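Jorncombe Parenting Advice Corpus

README, version 2

Read this before you train or quote anything from the corpus. The first version was cited for claims it can't carry, and most of this file is about those claims.

What it is

828 short articles of advice to mothers and fathers, collected from family blogs, church newsletters and the sort of lifestyle page that runs a piece on discipline next to a recipe. Each article was labeled for the role it assigns to each parent: who comforts, who corrects, who earns, who decides. The language is English throughout. Articles were kept if they ran under 3,000 words and gave at least one direct instruction to a parent.

What it isn't

It isn't a record of how families live. An article telling mothers to rise before the children tells you that somebody wrote that sentence. It doesn't tell you when any mother got up. I would have thought this was obvious, but two write-ups of version 1 used the labels as if they were survey answers.

It also isn't a sample of parents' opinions. Many of the pages carry no author, and a fair number look like the same essay passed from site to site with the opening changed. I removed exact copies. Near copies are still in there, and I don't trust any method I tried for finding them.

Sources

The articles came from 17 sites, grouped into three source sets:

heven: religious family pages, heavy on the word "calling"
toma: general parenting blogs, mostly written in the first person
gresten: scraped advice columns, the worst of the three for missing dates and broken paragraphs

The gresten set has stray menu text inside some articles. I left it alone, on the theory that a cleaner which removes menus will also remove things that only look like menus.

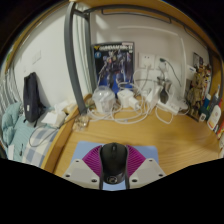 Labeling was done by hand, one article at a time, using a form with four role questions and a box for notes. "Unclear" was always allowed and should have been used more. It was slow work, every label set with a black mouse on a light blue pad, and I don't believe anybody's judgment stays level over a long afternoon of that. Labels given late in a session lean toward "mother comforts," which is also the most common label overall, so you can decide for yourself whether that's the text or the labeler getting tired. The session order is in the file so you can check.

Fields

id: article number
source: heven, toma or gresten
text: the article as extracted
comforts, corrects, earns, decides: mother, father, both, unclear
session_order: position within the labeling session
notes: free text, often blank

Agreement

A second pass covered 40 articles. "Earns" held up well. "Decides" didn't. Plenty of articles say the father decides and then spend six paragraphs describing a mother deciding everything, and the two passes split on whether to believe the statement or the story. There is no rule for this in the guidelines. Treat "decides" as weak.

Uses I would be careful about

Scoring how "traditional" a site is. The labels don't measure that, and the word does a lot of hiding.
Comparing decades. The dates are page dates, and pages get reposted.
Training a model to give advice to parents. Some of this advice is bad.

Changes from version 1

Exact copies removed
session_order added
The "warmth" score is gone. It was one person's impression with a decimal point on it.

Last edited Tuesday, April 23, 2024. The next check of the gresten dates is planned for July, and labels won't change before then.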